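Hand comparison in furnished rooms: frequently asked questions

Prellgate trials, page last revised April 6, 2024

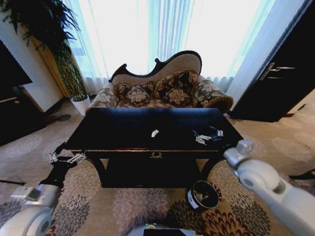

What the trial covers

What are you comparing?
Two multi-fingered hands, the Stelten and the Antal, on the same two-armed robot. We want to know which one copes better with small, light items on ordinary household furniture. We also compare two controllers, but most of the questions we get are about the hands, so this page sticks mainly to those.

Why a sitting room and not a bench?
Our bench results were good and told us very little. A bench is at a height we chose, with a matt top and clear space on every side. A low coffee table with a glossy top, standing on carpet and close to a sofa, gives the arms much less room and the camera a harder surface to read.

Do you rearrange the furniture first?
No. The table stays where the household keeps it. We move the robot, and we note where its base was at the start of each run.

Who runs the sessions?
Hina Niazi plans the tasks and keeps the run sheets. Noémi Sárközi looks after the arms and the controllers. Either of them can stop a run.

Hands and arms

Are both hands on the robot the same model?
Always, within a session. We fit a pair of Stelten hands or a pair of Antal hands and leave them on until the task list is finished. Mixed pairs were tried in October and dropped, as the two controllers' timing settings had to be changed for each side.

How long does it take to swap a pair?
Nine minutes a side when the cable run is straightforward. Add time for the wrist calibration, which has to be repeated after every swap.

Which objects do you use?
Small, light things that lie nearly flat, placed on the table top, and deeper containers such as bowls, placed on the floor. The flat ones are the hard part. With little to get hold of from the side, the fingertips must come down very close to the surface without pressing on it.

What is the Stelten hand good at?
Its fingertips are narrow and it gets under thin edges well. It is slower to close, and we have had more dropped items with round containers.

And the Antal?
Better with bowls and anything with a thick rim. On thin items it tends to push the object along the table before it closes — the glossier the top, the further it goes.

Can the hands mark the furniture?
They can. The downward force limit is set low for all table work, and Noémi checks the fingertip pads before each session. A worn pad is replaced on the spot. Owners are asked to sign a short form beforehand, which says who pays if something is scratched.

Why use two arms for one small object?
One hand picks up and the other waits near the table edge, ready to steady the object or take it over. It also lets us test how the controller behaves with both arms close to the furniture. Single-arm runs are scored separately.

Camera and light

Where is the camera?
At the head, looking down over both hands. There are no wrist cameras in this round.

Does daylight from a window cause trouble?
Yes, more than we expected. With bright curtains behind the work area, automatic exposure makes a dark table darker still and detail on the front of it is lost. We now fix the exposure on the table top and accept that the window will be overexposed. Runs made before that change are kept in the results but marked.

And patterned carpets?
The carpet matters for anything placed on the floor. The Cullow controller found edges in the pattern that were not objects until we raised its depth threshold. The other controller had no such fault but was slower to find a dark bowl.

Results

How many runs are there so far?
600 with the Stelten pair and 700 with the Antal pair. The difference is down to a cable fault that cost us two Stelten sessions. Scores are given as rates, so the totals need not match.

What counts as a success?
The item is lifted clear of the surface, held, and set down inside the target area. A lift followed by a drop is a fail. If a person touches the item, the run is thrown out.

Which hand should I choose?
For thin or flat items, the Stelten. For containers, the Antal. If your work is an even mix we would wait for the next round, when both makers' softer pads will be fitted.

Can I have the raw recordings?
Only where the household has agreed to it. Write to Hina with the session number and say which hand you are interested in. Run sheets can be sent without the recordings.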